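Section 4: Setting up your ward hustings

Dillcombe Town Council Elections – Handbook for Local Organisers

You've booked a hall and you have candidates who want to come and talk. Brilliant! A hustings is the best evening of the whole campaign if you ask me, and most of the work is done before anyone walks through the door. Read this section right through once before you start on step 1.

Before you begin

You will need the list of confirmed candidates (the final one from the town clerk, not the early one), a chairperson with no party role, a timekeeper and two microphones.

4.1 Inviting the candidates

1. Write to every candidate standing in the ward, on the same day and with the same wording. Use the letter in Appendix B.

2. Ask for a reply within a week. Ring anyone who hasn't answered.

3. If a candidate can't come, offer to read out a statement of up to 100 words. The chair reads it, in a plain voice, at the point where that candidate would have spoken.

4. Keep a copy of every invitation and reply.

CAUTION: Leaving out a candidate may mean the evening counts towards somebody's campaign spending. If you are thinking of inviting only a few of them, stop and speak to Maham Lashari at the clerk's office first.

4.2 Laying out the room

5. Put the candidates' table across the short end of the hall, with the chair in the middle seat.

6. Draw lots for the other seats in front of the candidates when they arrive. People love this bit, so do it where the early birds in the audience can watch.

7. Leave a clear aisle down one side for wheelchairs and pushchairs.
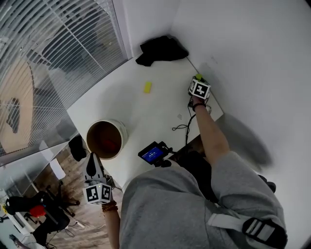 8. Test both microphones from the back row. One stays on the top table and the other goes round the room.

Note: Leaflets belong on a table by the entrance, with equal space for each candidate. Please don't put them on seats.

4.3 Collecting questions

9. Open the question box 30 minutes before the start. Written questions are easier for shy people – and you get far better ones!

10. Sort the slips by subject (buses, housing, the Wunel crossing and so on) and pass them to the chair.

11. Pick a spread of subjects. At the November by-election we took 61 slips, and nearly half were on parking, so Uriel Montecinos rolled them into a single question and we still got through everything else.

12. Each candidate has 2 minutes to answer. Change who goes first with every question.

CAUTION: The chair may refuse a question aimed at a candidate's family or private life. The chair must not reword a question to make it kinder or harsher.

4.4 Closing the evening

13. Give every candidate one minute to sum up, in reverse seat order.

14. Remind the audience of polling hours and what they need to bring with them.

15. Send your notes to Consolacion Dagdag, who puts them on the ward page. If you recorded the sound, see Section 5.

Last checked: Tuesday, July 28, 2026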